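Daylighting and Window Sizing: Notes for Unit 2
Instructor: Haiyan Qiu
January 25, 2021 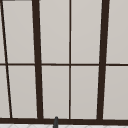
Illuminance is the light falling on a surface, measured in lux (lumens per square meter). Luminance is the light leaving a surface toward the eye. Students mix these up every term, so check the units first.

Daylight factor (DF) is indoor illuminance divided by outdoor illuminance under an overcast sky, given as a percent. Direct sun is left out.

Worked problem. The reading room at Plekulstead has a horizontal outdoor illuminance of 3,000 lux on an overcast morning. The desk farthest from the glass reads 60 lux. DF = 60 / 3,000 = 2 percent.

Glazing bars reduce the net glass area. Use the net area in all calculations - the rough opening gives a result that is too high. Dirt on the glass is a separate factor and is applied after the frame factor.

Sill height: glass below the work plane adds little light to the desk. For this course the work plane is set at 700 mm above the floor.

Homework: repeat the problem with 600 lux outdoors and the same DF. Show units at each step.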